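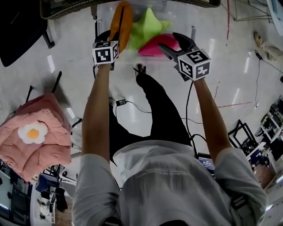 Posts > Threads > Open day at Favolari

1/ Went to the open day at Favolari on 5/4/24. I signed up because Sivaprasad Reddy told me they'd let visitors stand next to the people doing the work, and they did. Notes below, one post at a time.
12 likes · 3 reposts

2/ The demo I spent the longest at was the cushion one. One person, a gripper in each hand, no robot arm involved. You pick up soft things and put them down, over and over, and the recordings get used later to train an arm.

3/ The grippers have white cubes on top with black square codes printed on them. The codes are how the system works out where each gripper is and which way it's turned. Sivaprasad said if you cover the codes with your sleeve the take is no good, so push your sleeves up first.
9 likes

4/ The cushions when I was there: an orange one, a green star and a pink oval one, all on a clear table. The pink one overlapped the star a bit. I asked if that was on purpose. Yes - they want the pieces touching, so the arm learns to deal with it.

5/ I asked why cushions. Bleddyn Bevan, who ran the session, said they started with blocks and the blocks got easy. A cushion changes shape when you squeeze it. His target is 500 good takes per set of objects. They had 138 for this one that morning.
21 likes · 4 reposts

6/ Visitors got a turn. The grippers are heavier than I expected and my wrists noticed after a few minutes. You also have to slow way down. My first try at the star, I closed too early and pushed it across the table.

7/ Watch the cables. There's one on the right gripper that hangs down to the floor and I stepped on it twice. Bleddyn just told me to shuffle, so I shuffled.
6 likes

8/ They also had a short talk on the Hidudine project, which is the arm that will use all this. It was switched off for the day. Would have liked to see it move, but the talk was fine and the slides had real failure numbers in them. In the last test it dropped 19 cushions out of 200.

9/ Someone in the group asked about cost and didn't get a number. Someone else asked if it could fold laundry. Bleddyn said not this year.
17 likes · 2 reposts

10/ Parking was at the Lamont lot across the road, free with the sign-up email. Coffee ran out early. Next open day is in September, same building, and the sign-up is through the Wedumik page again. I'm going back if the arm is on.
8 likes · 5 comments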